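Nimov Residents list (household and fittings)
Subject: Re: Adhesive hooks for keys, spacing and load
In reply to: message 3129
Sent: Oct 22, 2023

The original message is copied underneath in full. I have taken its points in a different order, as the fixing affects the spacing and the spacing affects the labelling.

Background, for those who did not read the June thread. Our entrance is a tiled passage with a grey wall on one side and a white plastic garden table, the sort with a capped umbrella hole, standing in for a hall table. Keys were put down on the table. The table has a slightly raised rim, so nothing rolled off, but the top is scratched and things got laid over the keys: post, gloves, the shopping. A hall cupboard was ruled out on width. Drilling was ruled out by the lease. That left adhesive hooks, and three are now in use.

The hooks are the square type: a white pad, a raised round centre, and a small dark metal hook below. I bought the Royer ones. The Sevville ones have a deeper hook and a softer pad, and I have two of those inside a kitchen cupboard door. I would use either. The packet for the Royer gives 2 kg per hook on tile or glass and gives no figure at all for a painted wall, so the rating should be ignored for our purpose.

What matters is the bunch. Put yours on the kitchen scales before buying anything. My ring, with one car key, one door key and one small key for the meter box, comes to less than 100 g. A ring with a torch, a bottle opener and the keys of two relatives is another thing, and I would split it. 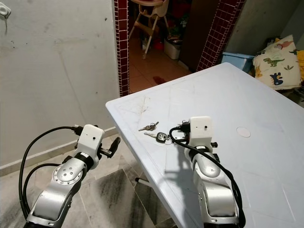 Does a car key with a plastic head need a hook of its own, or can it share a ring with the house keys?

It can share a ring. The head is light for its size, but it is bulky, and it makes the other keys stand away from the wall, so leave more room to either side of that hook than you would for flat keys. The only practical reason to separate it is if two people use the car and only one of them has the house keys out at a time.

On fixing. The usual cause of failure on our walls is the paint. The landlord's emulsion is thin and in places powdery, and the pad sticks perfectly well to the powder. When a hook comes down, look at the back of the pad. If it has a film of grey on it, the adhesive held and the paint did not, and a stronger adhesive will only take more paint with it.

Test for this with ordinary masking tape. Press a strip on firmly, leave it for an hour, pull it off slowly and look at the sticky side. A clean strip means you may go ahead. A faint dusting means wipe the wall and test again. If flakes come away, choose another spot or put the hooks on the side of a piece of furniture.

For wiping I used Clokard spirit wipes, which are sold for cleaning glass. A cloth with a little surgical spirit does the same work. Do not use washing-up liquid or any kitchen spray: both leave a residue. Keep the wiping to the size of the pad. If you go wider on a wall that has not been washed in years you get a clean disc with a hook in the middle of it, and you will then feel obliged to wash the whole wall.

Then, in this order:

Mark the top edge of each pad in soft pencil.
Take off the backing without touching the adhesive.
Put the top edge to the pencil mark and roll the pad down.
Press with the thumb, hard, for a full minute, corners included.
Hang nothing on it until the next day.

The last step is the one people skip. The packet says one hour. I would disregard that on paint. The adhesive needs time to flow into the surface, and in a cold passage it flows slowly. If you are doing this in winter, warm the pad in your hand beforehand with the backing still on.

On spacing. The original message proposes a hand's width between hooks. That is adequate for flat keys and tight for anything with a plastic head or a fob. I measured with the bunches themselves: hold two of them up at the height you want, let them hang, and move one sideways until they no longer touch when you unhook the other. Add a finger's width. That is your spacing, and it will differ from house to house.

On level. I did not use a spirit level, and it shows. A small tilt makes no difference to how the keys hang, as the ring finds the lowest point of the hook anyway. It makes a difference to the eye. If it would annoy you, run a length of masking tape along the wall first, check the tape, and set the pads against its top edge. Do not try to twist a pad straight once it is down. It will move, but part of the bond goes with it, and it will fail at that corner some weeks later.

On height. Set the hooks for the shortest person who uses them, then check that a small child cannot reach the car key. In most households these two conditions can both be met. In ours they could be met only narrowly.
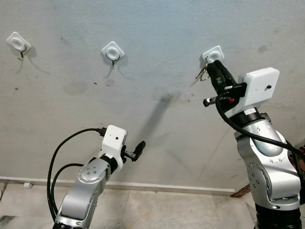 Marks on the wall are the other cost, and I would plan for them. Keys swing when they are hung up in a hurry, and over a few months the metal leaves grey specks and short scratches below each hook. Hands do the rest. An eraser sponge takes off most of it but also polishes the emulsion, and you will see the polished patch in a low light. I have stopped using one. A soft rubber of the kind used for pencil is slower and leaves the finish alone. Somebody in the June thread suggested a strip of clear film behind the hooks. I have not tried it and would be wary, because the pad then depends on the film's adhesive as well as its own.

On the floor below. The passage is tiled, and a key dropped on tile will bounce. It is worth keeping the space under the hooks clear along the skirting so that a dropped key can be found without moving things. We had a shoe rack there at first. I have moved it along.

On labelling. The original message asks whether to label the hooks or the keys. Label neither, at first. With three hooks people settle on positions within a week, and a label put on before that will be in the wrong place. If you have more than five hooks, label the key rings and leave the wall alone. Never put an address or a flat number on a ring. A coloured tag is enough.

On removal, which bears on the deposit. The Royer pads do not have the pull tab. To get one off, warm it with a hairdryer for a minute or two, then draw a length of dental floss down behind it from the top, keeping the floss close to the wall. What is left can be rolled off with the thumb while it is still soft. The Sevville pads do have a tab, and it should be pulled straight down, parallel with the wall and slowly. Pulled outwards, it breaks, and you are back to the floss. For a rented place with poor paint this may be reason enough to choose the Sevville, in spite of the deeper hook, which I find a ring catches on when it is lifted off.

Two corrections to what was said before. Message 2103 in the archive recommends leaving the pads in hot water before use. That advice was for suction hooks and should not be applied to adhesive ones. The same message gives the load for a pair of hooks with one item hung across both as double the load for one. In practice one hook of the pair always takes more than its share, and I would work to the figure for a single hook.

One thing I have not settled is spare keys. At present they go in a tin in the kitchen, on the grounds that a hook by the front door ought to hold only what is in daily use. The drawback is that the tin has become a store for keys which fit no lock we have. If anyone has a workable method for testing and discarding those, I would be glad to read it on the list.

Original message (3129) follows.

Subject: Adhesive hooks for keys, spacing and load

Hello all,

We have moved the keys off the shelf by the door because the shelf is going, and I would like them on the wall. No drilling allowed, same lease as most of you. I have a packet of stick-on hooks and have already had one come down overnight with a single bunch on it, bringing a bit of paint away with it.

My questions:

Is the weight on the packet to be believed for a painted wall?
I was going to leave a hand's width between them. Is that enough?
Should I label the hooks or the keys? There are four of us and we all pick up the wrong ones.
How do they come off again at the end without making a mess?

I did read the older message in the archive about soaking the pads in hot water. I tried it with the second hook and it would not stick to anything afterwards, so either I did it wrong or it is for another type.

The wall is plain emulsion, not washed as far as I know since we came. I can get either of the two usual makes locally, so a recommendation would help before I buy another packet.

Thanks in advance.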